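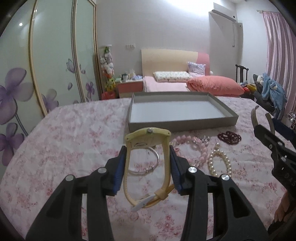

1. What we did

Project report, grasping small soft objects with a hand-held gripper. Group 4, Calloway section. Handed in 01/08/2019.

Short version: we wanted to know if demos of jewelry handling, done by a person holding the gripper in their own hand, are good enough to train a pick policy on. Most groups used blocks and cups. We picked watches, bracelets and necklaces because they bend, tangle and roll, and the reference method (Sasetti, from the course reader) says almost nothing about stuff like that.

2. Setup

Two hand-held grippers, one per hand. Camera rides on the gripper, looking out over the jaws. Blue rubber pads on the jaws of the main one. No robot arm in the collection part at all, that comes later at playback in the Ludholm lab.

Collected at home, on a bed. The reader says to vary backgrounds and a floral bedspread is about as varied as it gets. Also soft, so the object sinks a little when you press down. Lab table does not do that.

Objects: wristwatch with a yellow rubber strap, silver bangle, pink beaded necklace, white pearl bracelet, a small silver chain, a dark red-brown bead strand. Box lid as the drop target.

3. Procedure

One demo = pick one object off the bed, hold it clear, put it in the lid. Then shuffle everything and go again. Second gripper only allowed for untangling or holding the lid still.

416 demos recorded. We threw out the ones where the object left the view before the jaws closed, and the ones where tracking jumped. 268 left for training. That's a bigger loss than we planned for. Most of the bad ones are from the first session, moving too fast.

Training was 2000 steps on the shared Prirnwood machine. Wanted more, ran out of booked time. Loss was still going down when we stopped, so take the numbers below with that in mind.

4. Results

Watch: best by far. Stiff case, strap keeps its loop, jaws close on it from almost any side. The policy learned to come in from above and stop. Sometimes it grabbed the strap and the watch swung, still counted as a pick if it ended up in the lid.

Bangle: ok when tilted on a fold in the bedspread, bad when flat. Jaws slide over the top.

Pink necklace: picks fine, drops badly. Beads hang over the edge of the lid and drag it along. We scored those as failed.

Pearl bracelet: between bangle and necklace. Nothing special.

Silver chain: 13 clean picks in the whole test, and I think a few of those were luck. Too thin, the pads press it into the fabric instead of closing around it.

Bead strand: depends on the pile. Coiled up it works like one lump. Spread out it acts like the chain.

5. Problems

– Shiny objects. Bangle got lost in the tracking when the ceiling light hit it. We turned the gripper a bit and recieved better results but never tested this properly.
– The policy likes the pink flowers. On the patterned bedspread it went for a printed flower near the pink necklace more than once. Needs plain backgrounds mixed in.
– Two-hand demos are hard to label. When both grippers touch the same strand, which one is doing the pick? We marked the one that lifts. Not sure that's right.
– Hand got tired. Later demos are slower and the jaw closing is less even, you can see it in the width plots.

6. Compared to the plan

The plan from June said all objects in one policy, plus a second room. Only got the one policy. Second room not done. The ablation without the second gripper is half done, the files are in the group folder but dont use them yet, the time stamps are off.

7. Next

Redo the chain with narrower pads. Same objects on a plain sheet, same number of demos, so the background thing can be checked for real. Longer training if we get a slot. Also want to log jaw force – right now we only have width, and for the beads that isn't enough to tell a hold from a near miss.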